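Review: the Wivitz hand-teaching kit, after a season of apples, plates and patience

Posted October 30, 2023 by Magdalini Athanasiadis

I have been meaning to write this up for a good while, and every time I sat down to do it I found there was one more thing I wanted to try first, so forgive me if it rambles. The Wivitz kit has been in our workroom at Grurnton since March, and by now I think I know it well enough to say who ought to buy one and who ought to save their money.

For anybody who hasn't come across it, the kit is a pair of handles on a weighted base, a foot pedal, a control box and the software that ties them to your arm. You hold the handles, the robot follows your hands, and pressing the pedal starts and stops the recording. You can also switch it into what they call soft mode, let go of the handles altogether, and push the real arm about with your own hands. I do most of my work with the handles. Nithin Nadar, who shares the room with me, is a soft mode man through and through, and we have had some very happy arguments about it over tea.

Setting it up was easier than I had feared. The printed guide is short and clear, with proper drawings, and the cables are labelled at both ends (bless whoever thought of that!). What did hold us up was the base. It wants a really solid table, and ours has a wobble you don't notice until you try to do something delicate on it. We ended up moving the whole lot on to an old bench, which is heavier and uglier and has been perfect ever since.

The first job I gave it was the one I give everything: pick a piece of fruit off a plate, hold it clear for a moment, and put it back. It sounds like nothing at all, and it will tell you more about a set of handles than any amount of stacking blocks. Fruit is slippery and round and each piece is a slightly different size, and a plate will skid away from you if you come in too low. I put a dark cloth down under everything, partly to stop the skidding and partly because the cameras on our arm cope better when the plate stands out clearly. Do get one with a bit of fuzz to it. I tried a shiny tablecloth first and had glare all over my recordings.
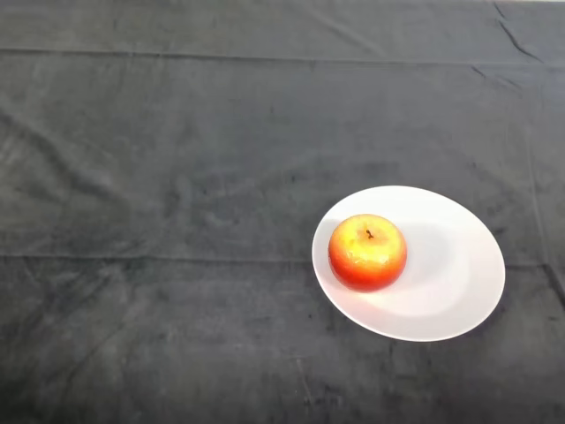
The fruit task: one apple on a white plate, set well over to one side, with the dark cloth underneath.

I like to start with the fruit away from the middle of the plate, and I would urge anyone making their own recordings to do the same. My early batch had the apple dead centre nearly every time, and the arm learned to go to the centre of the plate whether or not there was anything there to pick up. It was rather sweet to watch, and no use whatsoever. So I threw those out and began again, moving the plate a little and the apple a little between goes, and turning the stem this way and that. I made 100 recordings that way with the handles, and Nithin made the same number in soft mode, so that we could compare.

Now, the handles themselves. They are lovely to hold. The grip is warm and slightly rubbery, the trigger that closes the fingers has a good long travel, and you can feel a gentle push back when the robot meets something solid. That push is what won me over. With our old Vamov handles I was going by eye alone, and I bruised a great deal of fruit. With these I could feel the moment of contact, ease off, and lift. I won't pretend it is like using your own hand, but after an afternoon I had stopped thinking about the handles and was thinking about the apple, and I can't give them a better compliment than that.

Soft mode is more of a mixed bag. It is wonderful for big, slow movements, and Nithin's recordings have a smoothness that mine lack. The trouble comes at the wrist, where the joint feels stiff for the first little bit of movement and then gives all at once. He has learned to lead it in with two fingers. When Brisa Maldonado came to stay for a week and had a go, she overshot every time and got quite cross with it. There is also the matter of your own arms and hands turning up in the recordings, so you have to think about where you stand.

The pedal is my biggest grumble. It clicks so softly that I could never be sure whether I had started recording, and I lost a whole morning's work that way. You can turn on a beep in the settings, under a menu I would never have guessed at, and I wish it came switched on. The lead is short as well. Leonidas, who is tall and likes to work standing, had to put the pedal up on a box.

The software is plain and I mean that kindly. Each recording appears in a list, you can play it back on the arm at half speed, and trimming off the dithering at the start takes a couple of clicks. I do a lot of dithering, so I was grateful. Once my list passed 400 it became slow to open, and I now keep a separate folder for each task.

I wrote to the makers about the wrist and had a friendly reply within 2 days, with an adjustment to try. It helped a little.

Would I buy it again? Yes, if you mean to use the handles most of the time. If soft mode is what you're after, try to borrow a Říha first and see how the wrist feels, as Nithin still speaks of his old one very fondly. I'm giving the Wivitz 90 out of 100, with the missing marks mostly down to that pedal. I shall be starting on pears next, and will add a note underneath if the handles cope with the narrow end.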